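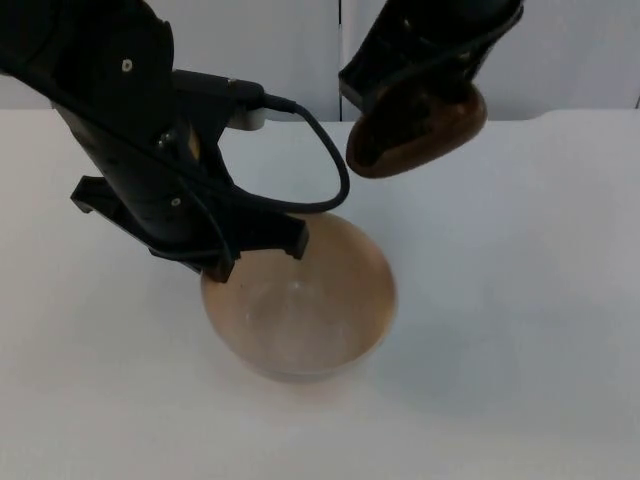
Rodica Vasiliu wrote: I still think your club is going to burn the whole semester on beans. The Skistik rules give you five points for the pour and a lot more for stacking, so why start with the hardest thing to control?

Print this thread | E-mail to a friend

Rodica Sârbu wrote:
Ha, fair question! I asked the kids the same thing back in the fall and got outvoted. They want the pour. Two arms, a scoop in the right one, a bowl under the left one, beans end up in the bowl. We've got 838 recorded runs on the club laptop now, all driven by hand by students in the Flavdale after-school group, and we train on those overnight. Our first attempt used 40 runs and the arm mostly waved at the bowl (the freshmen waved back).

halfduplex wrote:
838 sounds like plenty. Are they all the same person driving? We had one kid do all of ours and the arm learned his bad habits perfectly, including the little wiggle he does before letting go.

Rodica Sârbu wrote:
Nope, mixed drivers, and I'm starting to think that's part of the trouble. Some of them come in low with the left gripper and some park it way up high. The other part is the wrist camera, which I keep fighting with Nusik over (that's the training program, for anyone new to the thread). Up close it gets almost nothing but a gray blur, with a bit of the gripper in the corner and something beige and round off to the right. I can't tell how much the model gets out of that, if anything.
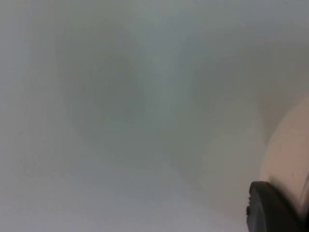
Last edited by Rodica Sârbu in April, 4:40 pm

So my plan was to drop the wrist view and train on the fixed camera alone. Has anyone tried it? I'd love to hear before I tie up the laptop for another night.

halfduplex wrote:
Don't drop it! We did and the grasping got a lot worse. The blurry stuff looks useless to you and me but the model still gets how close it is. Turn the lights up and try again first.

Rodica Vasiliu wrote:
I disagree with that, sorry. Team Orbán ran fixed camera only last year and they poured just fine. Pick one and test it both ways. Same runs, same settings, change the one thing. And throw out the sloppy drivers while you're at it.

Rodica Sârbu wrote:
OK, I'll do both and report back. About the sloppy drivers – I went through a batch of 99 runs last night and I'm not sure I'd call them sloppy. The pour I like best has the scoop tipped right over the rim with the left gripper staying close on the other side, and the beans land in one little heap.

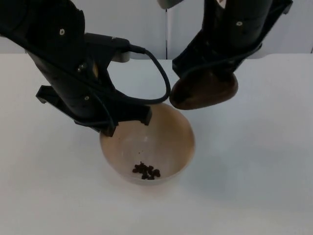
If I kept only the ones like that, I'd lose maybe half the set, and the kids who drove the other half would be pretty sad about it. So I might ask them to redo theirs with the left arm lower and leave the old ones in a separate folder.

halfduplex wrote:
Keep the old folder. You'll want it when you try stacking.

Rodica Vasiliu wrote:
See, even halfduplex says stacking!

Rodica Sârbu wrote:
After the beans, I promise. Does anybody have a good way to sort runs by driver? Ours are just named by time of day.

We use cookies to keep you logged in. By continuing to use this forum you accept our cookie policy.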